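Manuals > Skerutia Portfolio Desk > Watchlists and alerts > Setting up price alerts

6 min read

4. Setting up price alerts

This section covers watchlists, single-stock alerts and the daily summary. You need an active quote feed before you start (see Section 2). If the feed light in the lower left corner of the main window is gray, alerts can be saved but will not fire.

4.1 Create a watchlist

1. Open the Lists tab and click New List.
2. Type a name. Names can use letters, numbers and spaces, but no slashes.
3. Choose a home exchange. Symbols typed without a suffix will be looked up on this exchange first.
4. Type or paste your symbols, one per line. A list can hold up to 300 symbols.
5. Click Check. Symbols that were not found turn orange.
6. Fix or delete the orange lines, then click Save.

Note: Watchlists do not affect your holdings. Deleting a list leaves your positions and trade history as they were.

Caution: Deleting a list also deletes every alert attached to it. There is no undo. Export the list first (Lists > Export) if you may want the alerts back.

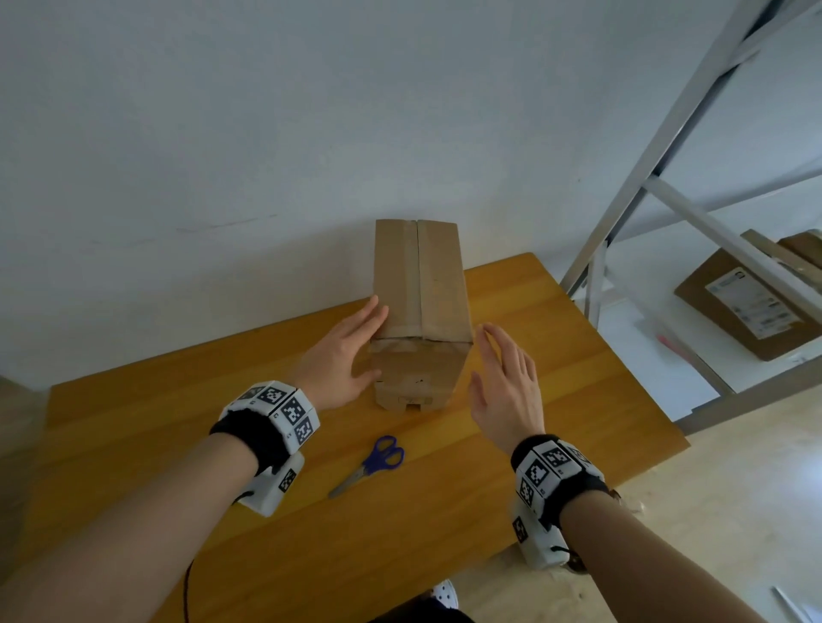 Figure 4-1. Cardboard box with taped top flaps.

4.2 Add an alert to a stock

1. Right-click the stock in the list and choose Add Alert.
2. Pick the trigger:
 Price above / Price below – fires when a trade prints at or through your level.
 Percent move – fires when the price has moved by the set amount from the previous close.
 Volume – fires when the day's volume passes your number.
3. Enter the level. Use a period for decimals, whatever currency the stock trades in.
4. Set Repeat to Once or Daily. A Once alert switches itself off after it fires and stays in the list with a line through it.
5. Choose where the alert goes: screen, email or both.
6. Click Arm.

Suppose you hold Altwood and want to know if it drops to 819 pence. Choose Price below, enter 819 and leave Repeat at Once. Do not type a currency sign. For stocks quoted in pence, the program expects pence – entering 8.19 sets the alert at just over eight pence, and it will probably never fire.

Note: Percent alerts use the adjusted close. On the day a stock goes ex-dividend, the starting point is lower by the amount of the dividend.

Caution: An alert is a message only. It does not place, change or cancel an order with your broker. If you need a stop order, set it up in your broker's own software. 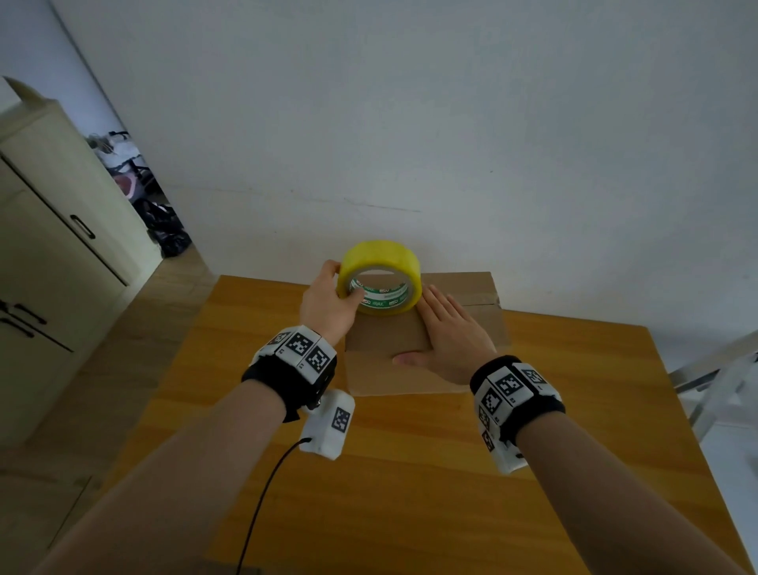

4.3 Alerts on company news

News alerts work on headlines. They are useful for court rulings, earnings dates and takeover bids, where the price may move before a price alert has been set.

1. Open the News tab and click New Filter.
2. Enter the company name as it appears in headlines. "Ayala" will find more than the full registered name will.
3. Add words to narrow the results, such as ruling, appeal or guidance. Separate them with commas. A headline needs to match only one.
4. Tick Exclude Market Wraps to drop the general morning and closing reports.
5. Click Test. The program runs the filter on the stored headlines and shows the number of matches.
6. If the number is large, add another exclusion and test again. A first test for Udley with no extra words returned 1783 headlines; with "guidance, earnings" it returned a short page.
7. Click Save.

Short company names that are also ordinary words give poor results. Use the ticker symbol for these and tick Match Case.

4.4 Daily summary

The summary is a single email listing the alerts that fired, the closing prices and any symbols with missing data.

1. Go to Settings > Summary.
2. Set the send time. The default is 6:15 p.m. in your computer's time zone.
3. Tick the lists to include.
4. Click Send Test and check your inbox.

Monday's summary also includes news alerts from the weekend.
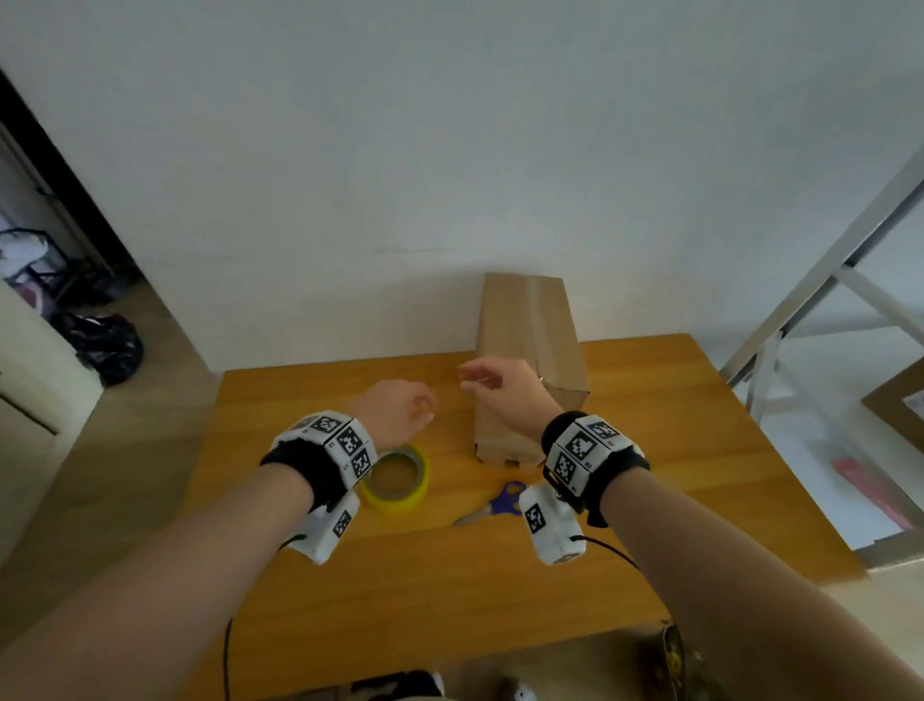

Why did my alert fire when the chart never touched my level?
The chart shows regular trading hours by default, while alerts also watch pre-market and after-hours trades. To match the two, open Settings > Alerts and tick Regular Hours Only.

What does error 1002 mean?
The symbol has changed or been delisted. Edit the alert, enter the new symbol and click Arm again.

Section revised by Radoslava Gajdoš, December.

Related items
Connecting a quote feed
Importing trades from a broker file
Stock splits and symbol changes
Exporting lists and alerts
Table of error codes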